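Stivus Rooms: bedroom laundry and bed notes, version 3.

Maintained by Manikandan Rodrigues. Last tidied up in September.

## What is in this folder

A set of pictures and short written notes on bedrooms in everyday use: beds made and unmade, clothes left on covers, laundry baskets on floors, towels and bedding. The notes cover 22 rooms across two sites, Rirel and Coseo. There are 84 entries in total.

Each entry has one picture and one text file. The text file says which room it belongs to, what is on the bed, what is on the floor, and whether there is a basket.

## Folder layout

```
stivus-rooms/
 README.md
 rooms/
 rirel/
 coseo/
 notes/
 wordlist.txt
```

Pictures are under `rooms/`, sorted by site. Notes are under `notes/` and share the name of the picture they go with. `wordlist.txt` holds the agreed words for bedding, clothing and furniture.

## Fields in the notes

| Field | What goes in it |
|---|---|
| `room` | Site name and room number |
| `bed_cover` | Duvet, blanket, throw or none, with the colour |
| `on_bed` | Anything lying on top of the cover |
| `floor` | Carpet, boards, tiles or rug |
| `basket` | Yes or no, and the type if it is clear |
| `state` | Made, part made or unmade |
| `remarks` | Free text, kept short |

## How things are named

Use the words in `wordlist.txt` where you can. A few come up often enough to mention:

- **Duvet** covers the duvet and its cover together. We don't list them apart.
- **Cloth** is for anything crumpled enough that you can't tell a shirt from a towel. Please don't guess. There were 9 entries marked "shirt" in the last version that have been changed to "cloth".
- **Basket** means a laundry basket of any sort. Add "wicker", "plastic" or "fabric" if it can be seen.
- **Side rail** is the long part of the bed frame next to the mattress. It used to be called "edge", which got mixed up with the edge of the duvet.

Colours are plain ones: green, grey, white, tan. "Pale" and "dark" are allowed in front. Sage is allowed too — too many of the covers are that colour to leave it out.

## Made, part made, unmade

A bed is *made* when the cover lies over the whole mattress and the pillows are in place. Wrinkles don't matter. It is *part made* when the cover is on but bunched up or pulled to one side. Anything else is *unmade*. If the picture only takes in a corner or one side of the bed, leave `state` blank and say so in `remarks`.

Clothes on a bed have no bearing on its state. They go in `on_bed`.

## Known gaps

- The Coseo rooms have far fewer baskets than the Rirel ones.
- Wardrobes and drawers are not covered. Reddy is a separate set and deals with those.
- Pillow colours are patchy in the older notes.
- Several rooms at Rirel share the same carpet, so the floor is no help in telling them apart.

## Changes

- **3** — "edge" replaced with "side rail"; "cloth" added; blank `state` now permitted.
- **2** — Coseo rooms added.
- **1** — Rirel rooms only.

Corrections go to Manikandan, who goes through them on Wednesday. Give the name of the note and the field you want changed.

## Sample picture

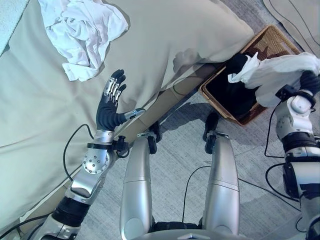
Sage-green duvet with a white cloth on top, tan side rail, wicker basket on grey carpet.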